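FOR IMMEDIATE RELEASE

Sollitz Reopens Drilwood Hall in Sorkport as a Shared Workroom

SORKPORT - Sollitz, the property company that manages workspaces in the harbor district, has reopened Drilwood Hall after a four-month refit. The ground floor room covers 2784 square feet and can be rented by the hour, the day or the month by small firms, clubs and training groups.

The hall was last used as a stock room for a ship supply business and had been closed to the public for several years. Sollitz took over the lease last fall and hired the local contractor Ó Súilleabháin to carry out the work. The job covered wiring, heating, new lighting, repairs to the brickwork and a new set of furniture and storage.

"People who came to see the hall before the work started asked us to leave the brick wall alone, and we did," a Sollitz spokesperson said. "It was cleaned and repointed where it needed it. The beams stayed too. Most of the money went into things that users will not notice, such as the wiring and the drains."

Ó Súilleabháin replaced the old ceiling lights with fluorescent tube fixtures. Switches are grouped by section, so a small party can light only the part it is using. The ceiling panels were repainted white and the exposed beams were checked and treated.

Supplies and Storage

Each booking includes the use of the furniture, the storage bins and the shelving. Drinking water is supplied in bottles and restocked every morning before the doors open at 8 a.m. Groups that bring their own food and drink are asked to take away what is left over.

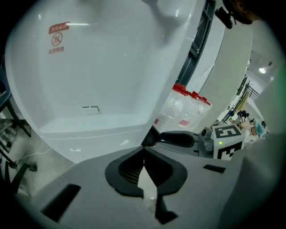
Large plastic bins were chosen over cardboard boxes after a trial in the spring. Users told Sollitz that boxes left on the floor got crushed or damp, and that it took too long to find things at the start of a session. Bins may be used for a group's own supplies during a booking and must be emptied and wiped out at the end of it. Anything found in a bin after closing is held at the front office for two weeks.

Monthly renters may keep items in the building overnight in a locked room next to the hall. The room has 80 numbered storage spaces, and each monthly rental comes with two of them. Further spaces can be added for a fee. Paint, fuel, gas bottles and other flammable goods are not allowed anywhere in the building.

Furniture in the hall can be moved to suit the work, with the exception of large cabinets, which stay where they are. Renters are asked to lift pieces instead of dragging them, as the floor was resealed in the last week of the refit. A floor plan showing the standard layout is posted by the door, and the hall should be put back to that plan before the next group comes in.
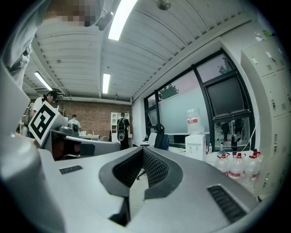 The main room at Drilwood Hall, with its red brick wall, exposed beams and white shelving cabinet.

Hours and Rates

Drilwood Hall is open from 8 a.m. to 9 p.m. Day bookings run from opening until 5 p.m., and evening bookings from 5:30 p.m. until closing. The half hour between them is used for cleaning. A full day costs $151. Registered nonprofit groups based in Sorkport pay half of the day rate and may book up to three months ahead.

Sollitz has also set aside $2000 for free sessions in the first year. Schools, youth clubs and adult education classes can apply. Applications open in September and will be handled in the order in which they arrive. A group may receive up to four free sessions.

"We had more requests from clubs than we expected," the spokesperson said. "A lot of them want a big, well-lit room with somewhere to put their things, and they only need it for a few hours at a time. The hourly rate is meant for them."

The entrance on the harbor side is step-free. The second entrance, on the yard side, has two steps and is used mainly for deliveries. Vans may stop in the yard for up to 20 minutes. There is no parking on site, but the public lot behind the fish market is a short walk away.

Some minor work remains. The yard door will be replaced in September, and a coat rack and a second sink are on order. Sollitz does not expect to close the hall for any of this, although the yard entrance will be out of use for part of one morning. Renters with a booking on that day will be told in advance.

About Sollitz

Sollitz rents and manages workrooms, studios and storage space in Sorkport. Drilwood Hall is its third building in the harbor district.

Media Contact

Sollitz Press Office, Drilwood Hall, Sorkport. Visits for reporters and photographers can be arranged through the front office during opening hours.

###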